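Posted 06/07/2018 in Local News

Ekthorpe café scheme to collect paper cups and lids in cardboard boxes

Cafés and offices in Ekthorpe are being asked to keep their used paper cups out of the general bins under a collection scheme that starts this month.

The scheme is run by Mekside, the packaging recovery firm based on the Clolari estate. It has 21 businesses signed up for the first round, most of them on the High Street and the two roads leading down to the station. Each will be given flat-packed cardboard boxes to put out beside the till or in the staff kitchen. Full boxes will be picked up twice a week and replaced with empty ones.

Paper cups are difficult to recycle with ordinary paper and card. Most have a thin plastic lining which has to be separated from the fibre, and many paper mills will not take them. Cups put in with office paper can lead to a whole load being turned away.

Mekside said it had tried plastic tubs at first but found they took up too much room in small kitchens and had to be washed. Cardboard boxes can be stored flat and recycled themselves once they become too stained to use.
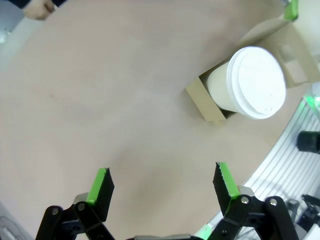 Lids are the part of the scheme that has caused the most questions. They are made of a different material from the cup and go to a different place, so customers are being asked to take them off and drop them in a separate bag. A cup laid in the box on its side with the white plastic lid still on will be accepted, but it has to be dealt with by hand at the sorting bench. Mekside said it would sooner have the cup with its lid than lose it to the general waste.

Drinks should be poured away first. Cups do not need to be rinsed. Tea bags, stirrers and paper napkins should be kept out, as should foam cups and the clear plastic ones used for iced drinks. Cardboard sleeves can go in with the cups.

The firm expects to handle 400 cups a day once the first round is running – more if the college joins after the summer break. The cups will be baled at Clolari and sent on for pulping.

Acheampong, the bakery on Mill Lane, has been using the boxes since a short trial in the spring. It keeps one behind the counter and one by the door, and has left the flaps folded out so that customers can see what is inside. The bakery said most people got the idea quickly, although the box by the door had to be moved away from the litter bin after people began using it for sandwich wrappers.

There is no charge to businesses for the first 2 months. After that they will pay by the box. Any business in the town can apply to join the second round, and forms are available from the Mekside office or at the library desk.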